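Mirno is a puzzle adventure video game developed by Altberg and published by Rowbotham for personal computers and home consoles. It is the second game the studio made with its own engine, Brendano, and the first to include a two-player mode.

Gameplay

The player runs an inn on a lake island and explores the flooded village around it. There are 12 chapters, each built around a guest who arrives by ferry. Puzzles are solved by finding household objects and returning them to the right rooms. Completing a chapter lowers the water level and opens new areas.

Development

Work began with a team of 12, which later grew to almost 50. An early version had combat, but it was dropped after testers ignored it. 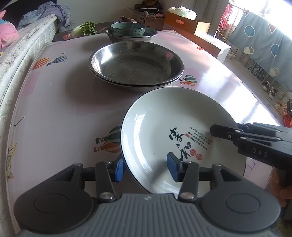

The console release was delayed from March to May because of problems with saved games. A patch later added larger subtitles and a chapter select menu.

Reception

Reviewers praised the music and the writing. Several found the last two chapters too short, and the two-player mode was criticized for its fixed camera.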